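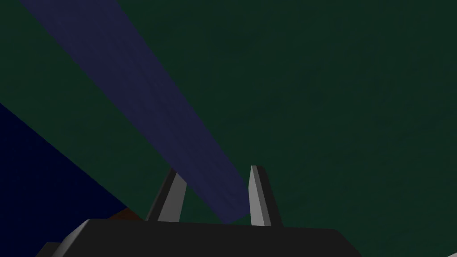
Chapter 6
Energy in, energy out

The body uses energy all day, including during sleep. Breathing, keeping warm and pumping blood take up the largest share of it. Movement and digestion use the rest. In this chapter you will work out a daily energy total and compare it with a written food record.

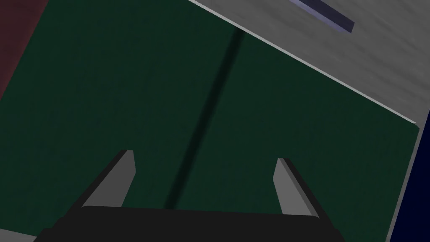
Figure 6.1 Open gripper and green surface

The record used in this chapter comes from a rower at the Oltano club. Her total for one training day was 2068 kcal. By mid-afternoon she had eaten 1107 kcal, and a snack after training added 400 kcal.

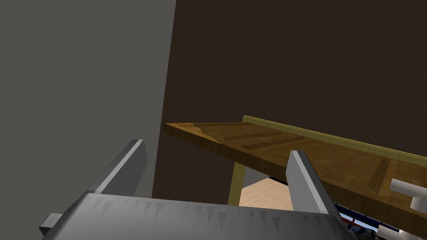 What is a kilocalorie?
A kilocalorie is the energy needed to raise the temperature of one kilogram of water by one degree Celsius.

Food labels give energy in both kilojoules and kilocalories. Choose one unit and keep to it.

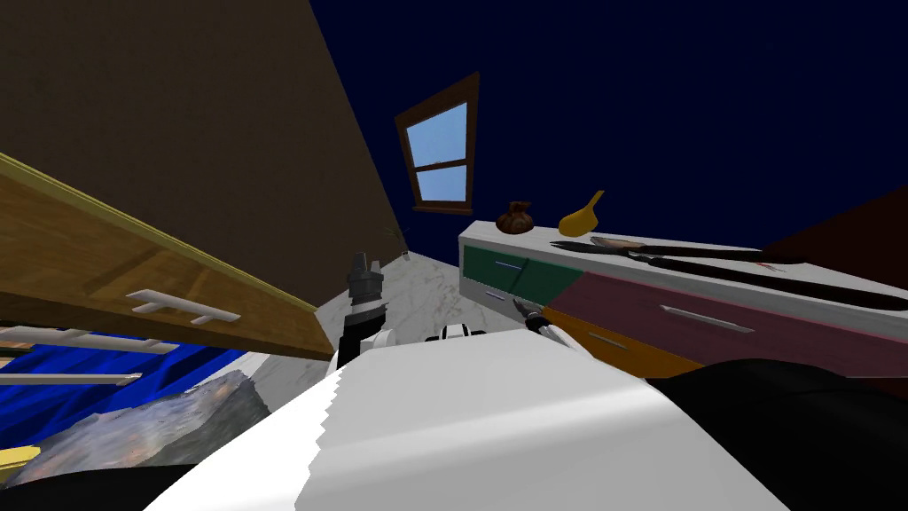 A food record is most accurate when it is filled in at the time of eating. Keep the sheet and a pencil close to where food is prepared. A drawer with a bar handle, like the white one in Figure 6.3, is easy to open with one hand while the other holds a plate. Write down drinks, oil and sauces as well as meals.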